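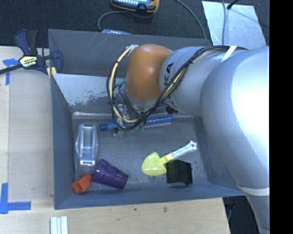 Notes on capillary mats for container growing, one post at a time. Context: a small greenhouse in Salside, tomatoes finished, benches now holding lettuce and parsley in plastic pots.

The mat is a Zoltunance, polyester felt with a perforated black film on top. The film slows algae. It does not stop it. Expect green along any edge that gets direct sun.

The bench has to be level. Mine was off by 3 mm over its length and the high end stayed dry. Shimmed the legs, rechecked, fine since.

Pots need flat bottoms and open holes. Anything with a raised foot ring breaks contact and the plant wilts on a wet mat. Cloth pots wick well but leave roots in the felt.

Water from the top once after placing the pots. Capillary flow won't start in dry mix — peat blends in particular.

Reservoir is a Lullau tray under the bench, with a tail of mat hanging into it. Lift from the water surface to the bench should stay short. At 60 mm it kept up. I tried a deeper drop and it lagged by midafternoon.

Feed: half strength. Salts collect at the top of the mix with bottom watering. I flush from above every third week and let it drain off the bench.

Roughly 300 ml per pot per day in the warm spell, less than half that now. The tray is topped up in the morning.

Fungus gnats are the main drawback. Sticky cards at pot height, and let the mat dry for a day between crops.

Ostapchuk sells a thicker felt without the film. Holds more water, takes longer to dry, harder to rinse. I have a piece on the second bench and will post numbers in September.

Updated August 31, 2022: corrected the reservoir lift, which I had first given in cm.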